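Tollura Residents' Board > Building Rules > Quiet hours, revised wording

VKallio (moderator)
Posted June 1, 2025
Members are asked to comment on the revised quiet hours before they take effect in July. Under the draft, music practice in the units would end at 9 p.m. on all days. A first violation would result in a written notice and a second in a fee of $500. The present rule sets no hour and no fee.

Drovetti_6
I support the hour. I do not support the fee. The present lease already permits management to act on repeated noise, and a charge of that size is out of proportion to a trumpet.

T. Bodin
I must disagree with the previous member. Written notices were issued in my wing all winter and the practice continued. A rule without a cost attached will be ignored.

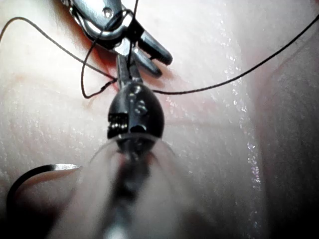
Reply 4: Night-shift households

inar582
The draft assumes that every resident sleeps at night. I work nights at the hospital and rest from morning until midafternoon. I request that a daytime limit be considered for units that register with the office.

Drovetti_6
A register seems reasonable, provided it is not posted in the lobby.

T. Bodin
I would object to it. Families with children at home cannot be held to silence at noon.

VKallio (moderator)
Both positions have been noted. The daytime question is outside the present draft and will be given its own thread. Comments on the fee remain open here. Members proposing a different amount should state the figure.

inar582
I propose a lower fee for the second violation, and the full $500 only for the third.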